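共有作業室における電子モジュールの仮置きと片づけ――「あとで戻す」はなぜ戻らないのか

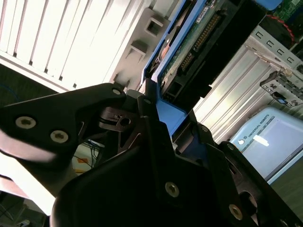
第37巻 第2号

図1 青い枠の電子モジュール。枠の内側に緑色の基板の細い帯と、金色の接点をもつ黒いピンコネクタが見える。

3. 観察と考察

3.1 モジュールという、しまいにくいもの

前節では作業室の間取りと棚の話をしたので、ここからはいよいよ中身の話に入ります。わたしがこの調査でいちばん長くつき合ったのは、工具でもケーブルでもなく、図1のような電子モジュールでした。手のひらの感覚でいうと「部品」と「製品」のちょうど中間にいる連中で、これが実にしまいにくいんです。

ねじなら小箱に入れればいい。完成した機器なら棚に立てればいい。ところがモジュールは、枠があるのに箱ではなく、基板がむき出しなのに裸の基板でもない。図1のものも、まっすぐなレールが並んでいるかと思えば、端のほうは幅が広く平たくなって、しかも先がとがっています。こういう形を前にすると、人はまず置き方で迷います(わたしは毎回迷いました)。寝かせるのか、立てるのか、とがったほうを奥にするのか手前にするのか。そして迷ったすえに、机の端にそっと置いて帰ってしまう。これを本稿では「仮置き」と呼びます。

アウレリオ・オカンポさん(Aurelio Ocampo)は、作業室をわたしより長く使っている人で、仮置きのことを「机に預ける」と言います。うまい言い方だなあと思って、聞き取りの後半ではこちらの言葉も借りてしまいました。預けた本人は、預けたことをちゃんと覚えているつもりでいるんですよね。でも次に来た人から見れば、それはただ机に載っているモジュールで、使用中なのか、返却待ちなのか、壊れているのか、さっぱり見分けがつきません。

3.2 どこを手がかりに見分けているか

では、見分けがつかないものを、みなさんはどうやって見分けているのでしょう。聞き取りを始める前、わたしは単純に「ラベルを読む」だろうと予想していました。図1のモジュールにも、基板の上寄りのところに暗い色の印字が入った小さな白いラベルがついています。字があるなら読めばいい、と。

これがあっさり外れました。カムレシュ・バットさん(Kamlesh Bhatt)に普段の探し方をそのままやってもらったところ、最初に口から出たのは「青いの」でした。次が「コネクタが長いのと短いの」。ラベルの話が出たのは最後の最後です。図1でも、基板に沿って黒いピンコネクタが長いもの、短いものと並び、その先に暗い色の四角いソケットがあります。たしかに、目を細めて文字を追うよりも、こういう大きな形のほうがずっと早く頭に入ってきます。

枠の色は強い手がかりです。とにかく目に飛び込んできますから。ただし、強すぎるのも困りもので、青い枠のものをひとまとめに「青いやつ」と覚えてしまうと、その先の区別がすっぽり抜けます。作業室の棚札には当初、Gristow用、Ivico用と装置の呼び名だけが書いてあり、そこへ誰かが鉛筆で「青」と書き足していました。書いた人にとっては親切のつもりだったはずです。わたしも最初は助かると思いました。けれど三月に棚を組み替えたとき、両方の棚に「青」の札が立ってしまい、どちらに戻しても正解に見えるという、なんとも情けない状態になったのでした。

そこで札には、色のあとにコネクタの並びを一言そえることにしました。図1の品なら「青枠・長短コネクタ・角ソケット」といった具合です。正式な名前ではないので、備品台帳をまじめにつけている人には少し嫌がられました。気持ちはわかります。でも札は台帳のために立っているわけでもないので、ここは押し切らせてもらいました。

3.3 トレーの中での向き

向きの話もしておきたいです。地味ですけれど、わたしはここがいちばん面白かった!

作業室で使っている浅いトレーは、仲間うちでAnddenと呼んでいるもので、仕切りがありません。仕切りがないと自由に置けるので、最初のうちは好評でした。ところが自由に置けるということは、二人の人が別々の向きに置けるということでもあります。一人がとがった端を奥に入れ、もう一人が手前に入れる。するとトレーの真ん中で広い部分どうしがぶつかり、どちらかが斜めに浮きます。浮いたものの上に次の人が紙を載せる。紙の上にまた別のものが載る。もうトレーではなく地層です。

試しに、仕切りを二枚だけ入れてみました。それから、トレーの底に矢印を一つ描きました。矢印の意味はどこにも書いていません。それでも多くの方が、とがったほうを矢印の先に合わせて置いてくれたのです。とがった枠の形と矢印の形が、なんとなく仲間に見えるのでしょう。オカンポさんには「注意書きを減らして絵を一つ増やしただけだね」と言われました。まさにそのとおりで、貼り紙は矢印を描いた日に全部はがしています。

ただ、矢印にも弱点はあります。端の形がはっきりしない、左右が同じ幅の品には効きません。そういう品では、ピンコネクタの側を上にしてもらうよう口頭でお願いしたのですが、口頭のお願いというのは言った相手にしか届かないので、次の利用者の代になるとまた向きがばらけました。ここはまだ宿題です。

3.4 台帳との食い違い

備品台帳はAwasthiという名前の表計算ファイルで、登録件数は2,581件あります。すべてがモジュールというわけではなく、電源アダプタや延長コードまで入った大所帯です。わたしはこのファイルを開くたび、少し気が遠くなりました。

台帳の項目は、品名、保管場所、状態の順に並んでいます。困ったのは「状態」の欄です。ここに書けるのは「在庫」か「貸出中」の二つだけで、先ほどの「机に預けられている」ものを書く場所がありません。借りてはいるけれど使ってはいない、返すつもりだけれど返してはいない。人間の側にはこんなに豊かな中間の状態があるのに、ファイルのほうはきっぱり二つ。バットさんは備考欄に「机」と一文字入れてしのいでいました。最初はただの手抜きかと思ったのですが(ごめんなさい)、検索で「机」と打つと預けっぱなしの品が一度に出てくるので、なかなかの工夫です。

これをまねて、状態の欄に「仮置き」を足しました。足すかどうかではずいぶん話しました。仮置きを正式に認めたら、みんな堂々と仮置きするようになる、という反対意見がありましたし、わたしも半分はそう思っていました。実際のところ、欄を足したあとも机の上の様子はあまり変わっていません。変わったのは探す側の気分です。見つからないときに「なくなった」と言う前に、まず仮置きの行を見るようになりました。作業室の会話が少し穏やかになった、というのがわたしの印象です。数字で示せるような調べ方をしていないので、印象としか書けないのが悔しいところですが。

3.5 むき出しの部分をどう扱うか

もう一つ、聞き取りで繰り返し出てきたのが「どこを触っていいのかわからない」という声です。図1のように基板や接点が見えている品だと、慣れない人ほど手が止まります。金色の接点はいかにも触ってはいけなさそうに見えますし、枠のレールの間には銅色がかったオレンジと淡い色の部分ものぞいていて、これが何なのか、見た目だけではわたしにもわかりません。わからないものには触りたくない。そして触りたくないから、片づけない。仮置きが長引く理由の一つは、どうもこのあたりにありそうです。

そこで作業室では、「枠を持つ」という決まりを一つだけ置きました。基板の種類も接点の名前も覚えなくていい、色のついた枠だけ持ってください、という話です。新しく来た方にはトレーの前で一度やってもらいます。たったそれだけのことなのに、はじめての人が自分で棚に戻してくれる場面に何度か出会えて、これはうれしかったですね。もちろん、枠のない基板には使えない決まりなので、そちらは袋に入れてから渡すやり方を続けています。

袋については言いたいことが山ほどあります。口が開けっぱなしになる、中身が見えにくい、空の袋がなぜか棚の奥で増える。とくに空の袋の問題は、仮置きと違って誰も自分が預けたとは思っていないところがやっかいで、同じ枠組みで扱ってよいのか、まだ決めかねています。次節では、この空袋の置き場を入口側に移したときの記録を取り上げます。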